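Catero published revised payout rules for its mining pool on 7 Jun 2019. Etelka Dobos, who heads pool operations, answered questions on the change and on what members should expect.

Under the old rules, small balances could sit unpaid for months. "A member with one or two cards should not have to wait until December to see a payment," Dobos said.

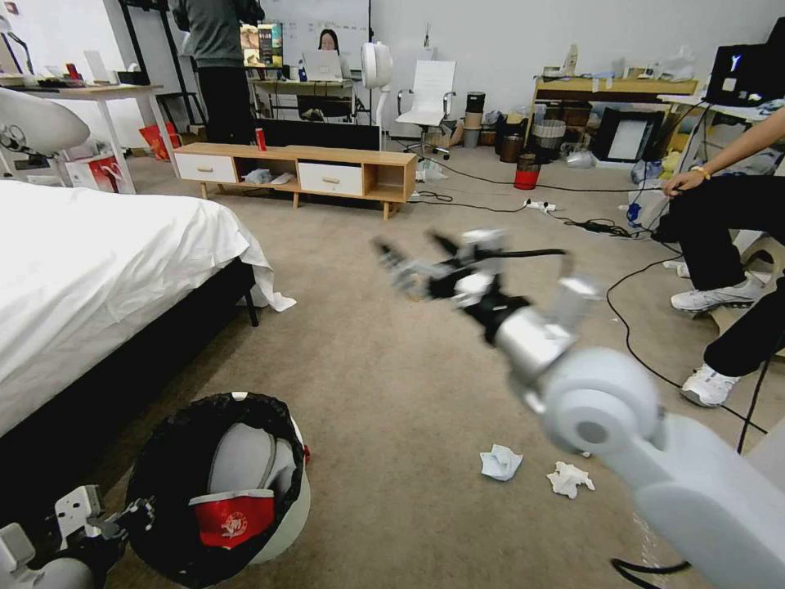
Payout threshold

The minimum balance has been cut to a fixed level for all coins. Payments now go out every 4 hours - the previous cycle was 19. Dobos described the old schedule as a leftover from the Flandov software, when each batch was approved by hand.

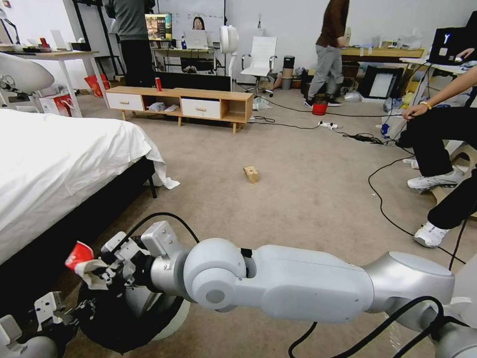

She added that network fees will still be deducted from each payment. Members who prefer fewer, larger transfers may set their own threshold in the account panel. 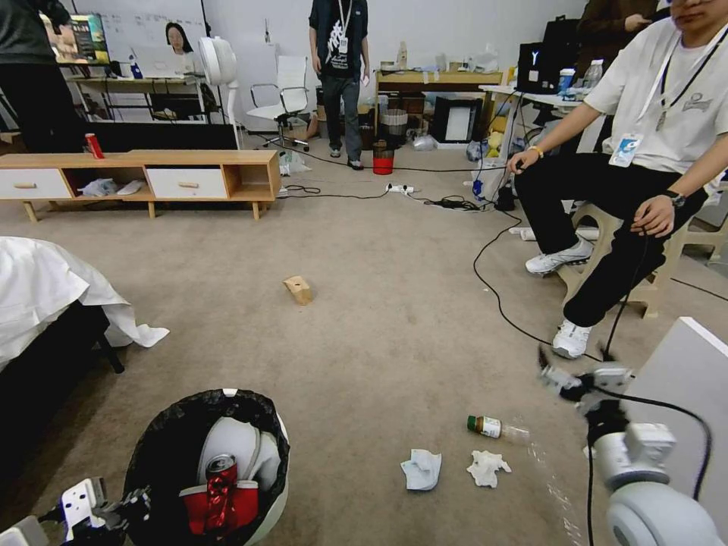
Stale shares

Shares submitted late will be credited at 50 percent. The rule was tested on the Bozsik server with 1000 accounts. "We saw fewer disputes, and the support desk had less to explain," Dobos said.
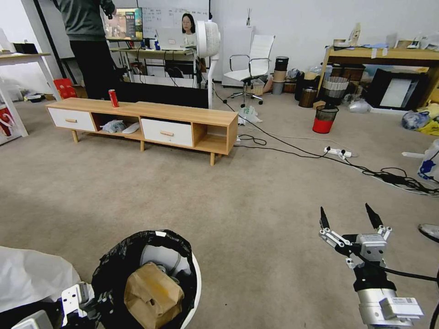 Afroza Barua questioned whether the rate is fair to miners far from the Rarov server, whose shares arrive late through no fault of their own. Dobos said the rate remains under review.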